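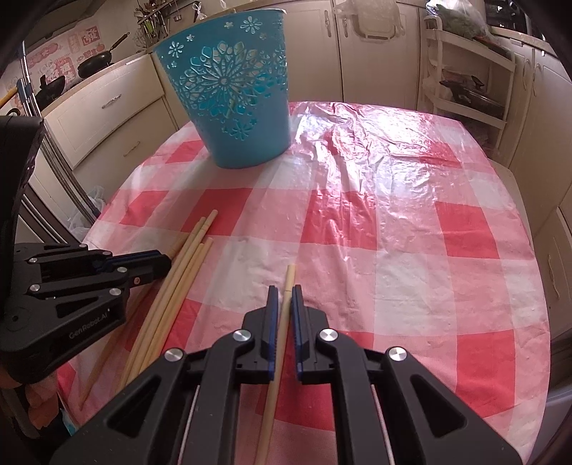 Who needs to set up a student account before hours can be logged?

Every student in Years 9 to 12 who intends to have community service counted towards the Bilora Service Award must have an account. Coordinators and host organisations use separate accounts, which are covered in Section 5.

Section 3: Setting up a student account and logging service hours

3.1 Before you begin

The student will need the following:

- a school email address
- the enrolment code issued by the school's service coordinator
- the name and contact details of the host organisation
- a parent or guardian email address, if the student is under 16

Note: Enrolment codes expire at the end of July. A student who enrols after that date must ask the coordinator for a new code.

3.2 Creating the account

1. Open the Bilora sign-in page and select Student.
2. Enter the school email address and choose a password.
3. Enter the enrolment code exactly as it was issued. Codes are case sensitive.
4. Check that the school shown on the screen is correct. Students at Sundton Secondary College should confirm that the campus is also shown, as the two campuses keep separate records.
5. Select Confirm. A message will be sent to the school email address.
6. Open the message and select the link within 60 minutes. If the link has expired, return to the sign-in page and select Send again.

Caution: Do not create a second account if the first cannot be opened. Hours held in duplicate accounts cannot be merged by the student and may be left out of the award tally.

3.3 Adding a host organisation

1. From the home screen, select My Placements, then Add.
2. Type the first few letters of the organisation's name and choose it from the list.
3. If the organisation is not listed, select Request a new host and complete the form. The coordinator will review the request.
4. Enter the name of the supervisor who will approve the hours. A supervisor must be an adult and must not be a member of the student's family.

Note: Placements at the Cledeneck Community Library are entered under the library's own name and not under the council's.

3.4 Logging hours

1. Select the placement and then Log Hours.
2. Enter the date, the start time and the finish time. Meal breaks and travel are not counted.
3. Describe the work in two or three sentences. Entries such as "helped out" will be returned.
4. Select Submit. The entry will show as Pending until the supervisor has approved it.

Shared projects must be logged by each student separately. Brothers and sisters at the same placement may name the same supervisor, but one student's entry cannot be copied to another student's account.

Caution: An approved entry is locked. Corrections must be requested in writing from the coordinator — the supervisor is not able to reopen it.

3.5 Applying for a project grant

Students with an active placement may apply for a grant of up to $700 towards materials or venue hire. The grant is paid to the school and held on the student's behalf.

1. Select Grants, then New Application.
2. Attach a budget and a letter of support from the host organisation.
3. Submit the application to the coordinator for endorsement.

Joint applications are accepted from students working on the same project. The total awarded to any one school in a calendar year will not exceed $3,000.

3.6 Help with accounts

Questions about enrolment codes should be directed to the school's coordinator. Questions about grants may be sent to Inger Vestergaard, Student Programs. Host organisations should contact Yae Sakamoto, Placements.

Contact us | © Bilora Student Service Program | Back to top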